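ニットについた防虫剤のにおいが抜けません。着ていく日までに何とかしたいです

この記事は約6分で読めます 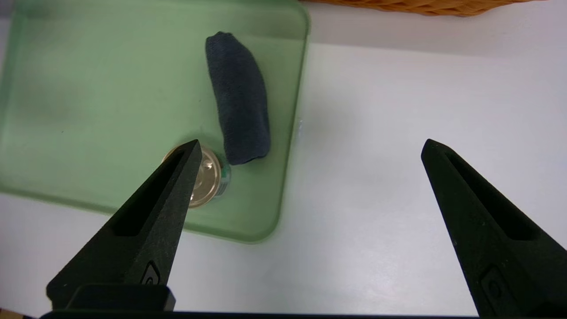 写真:投稿者提供

衣替えで衣装ケースを開けたら、祖母の家の押し入れが立ち上がってきました。比喩です。においの話です。

去年の春、冬物のニットをまとめてしまったとき、防虫剤を「多めに入れておけば安心だろう」と適当に放り込みました。説明書は読んでいません。読む人間ならここに書き込んでいません。

いちばん困っているのは紺色のカーディガンです。ウール混で、洗濯表示は手洗いのマークがついています。月曜の朝に職場で来客対応があり、上着として着るつもりでした。Atevportの事務所は暖房がよく効くので、温まった私から昭和の桐だんすが香ることになります。来客は初対面です。

これまでに試したことを書きます。

・一晩、部屋の椅子の背にかけた → 椅子までにおうようになった
・衣類用の消臭スプレーをかけた → 花畑にある桐だんすになった
・コーヒーの粉を小皿に入れて一緒に袋に入れた → 喫茶店にある桐だんすになった

クリーニングも考えましたが、駅前の店に聞いたら「においは落ちきらないこともあります」と言われ、料金は900円とのことでした。落ちるなら喜んで払います。落ちきらないかもしれない900円は、少し考えます。

家で洗ってしまっていいものか、それとも干すだけで何とかなるのか、経験のある方に教えていただきたいです。浴室乾燥はあります。ベランダは北向きで、洗濯物に対してあまり協力的ではありません。

―――

湯気ともめん

洗う前に、まず風です。

防虫剤のにおいは、成分が気体になって繊維に残っているものなので、空気を動かしてやれば少しずつ抜けていきます。椅子にかけて一晩、というのは方向としては合っていて、足りないのは風と時間です。閉めた部屋の中でにおいが移動しただけだと思います。椅子は気の毒でした。

私がいつもやっている手順です。

まず、太めのハンガーにかけるか、平干しネットに広げます。ウール混なら、ハンガーで長く吊ると肩が伸びるのでネットのほうが無難です。ボタンは全部開けて、袖の中にも空気が通るように広げてください。

次に、扇風機かサーキュレーターの風を弱で当て続けます。窓を開けるか、換気扇を回しておきます。日光は要りません。紺は日に焼けるので、北向きのベランダはむしろ適任です。協力的でないなりに役に立ってもらいましょう。

これを12時間。途中で一度裏返します。

それでも残るようなら、浴室に持っていって、お湯を張った浴槽の上の物干しにかけ、軽く湯気を吸わせてから、また風に当てます。水分が飛ぶときににおいも一緒に連れていってくれます。湿ったまま置くと別のにおいが新たに着任するので、必ず乾かしきってください。

浴室乾燥の温風は、ニットにはあまり勧めません。一度やって、大人用のカーディガンが甥の寸法になりました。送風だけの設定があれば、それは大丈夫です。

スプレーは、もうかけないでください。においは引き算でお願いします。

手洗い表示があるなら、風のあとで洗うのはかまいません。30度以下の水におしゃれ着用の洗剤を溶かして、押し洗い。こすらない、ねじらない。タオルに挟んで水気を取って、平干しです。ただ、厚手だと乾くのに思った以上にかかりますから、着る日の前の晩に始めるのはやめたほうがいいです。月曜の朝に半乾きの紺を前に立ち尽くすことになります。私は火曜でしたが、気分は同じだと思います。

―――

北窓の住人

重曹がいいです。うちはいつも重曹です。

大きい袋に重曹とニットを入れて振るだけです。粉は掃除機で吸えば取れます。だいたい取れます。紺だと少し白く見えるかもしれませんが、遠目にはわかりません。

靴にも冷蔵庫にも使えます。

―――

たんす番号79

上の方の重曹ですが、紺のウールに直接振りかけるのは待ってください。編み目に入った粉はなかなか取れませんし、重曹はアルカリなのでウールとは相性がよくありません。使うなら、小皿か不織布の袋に入れて、服に触れないように同じケースに置く程度にしておくのが安全です。近くで会う来客なら、遠目は頼りになりません。

風を当てる方法は私も賛成です。書かれていないことだけ足します。

防虫剤は何を使いましたか。においがしっかり残るのは、ナフタリンや樟脳、パラジクロルベンゼンのような昔ながらのものです。違う種類を一緒に入れると、組み合わせによっては溶けて服に染みを作ることがあります。「適当に放り込んだ」とあるのが気になりました。明るいところで、しまってあった服に油染みのような跡がないか見てみてください。あったら家で洗わずに、混ぜて使った可能性があると伝えてクリーニング店に相談です。そのときは、迷っていた900円の出番です。

それから衣装ケースのほうも、中を固く絞った布で拭いて、ふたを開けて干しておくこと。せっかくにおいを抜いても、同じケースに戻せば元の住所に帰るだけです。

来年のために書いておくと、防虫剤の量はケースの容量に合わせて袋に書いてあります。置くのは服の上です。成分は上から下に降りるので、底に敷いても仕事をしてくれません。私は以前Laltthorpeに住んでいた頃、6年ほったらかしの行李を開けて、しばらく部屋に入れませんでした。中身は全部底に防虫剤を敷いてあり、上のセーターには穴が開いていました。においだけは完璧でした。

―――

追記(投稿した者です)

ありがとうございます。袋を確認したら、樟脳と、別の名前の白い粒が両方出てきました。混ぜていました。明るいところで見たかぎり、カーディガンに染みはないようです。ほかの服はこれから見ます。

今は平干しネットで扇風機の風を受けています。椅子も隣に並べて、一緒に当てています。

重曹の方もありがとうございました。冷蔵庫に使います。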